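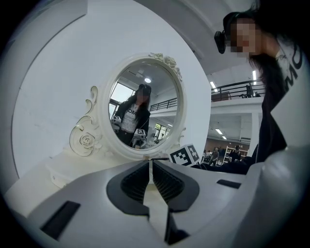 Re: [chisholm-swap] Cleaning carved frames

Ravinder Grewal wrote:
> Has anyone got a good way to get dust out of carved white frames?
> Mine's an oval dressing table mirror and I've been at it since
> Sunday with a damp rag. All I'm doing is pushing the gunk deeper.

Hi Ravinder,

Put the rag down! I've got a white oval one too, with scrollwork, a rose low on the left side and a bunch of flowers along the top, and the flowers are always the worst (every petal is a little shelf). I use a soft makeup brush, totally dry, and start at the top so the dust falls onto stuff I haven't done yet. Then cotton swabs for the curly bits. I went through 13 last time, and that was a good day.

Don't spray the glass directly, spray the cloth. I ruined an old mirror back in Ernow that way, black spots all along the bottom.

I've got a spare brush if you want it, I'm home after 8 most nights.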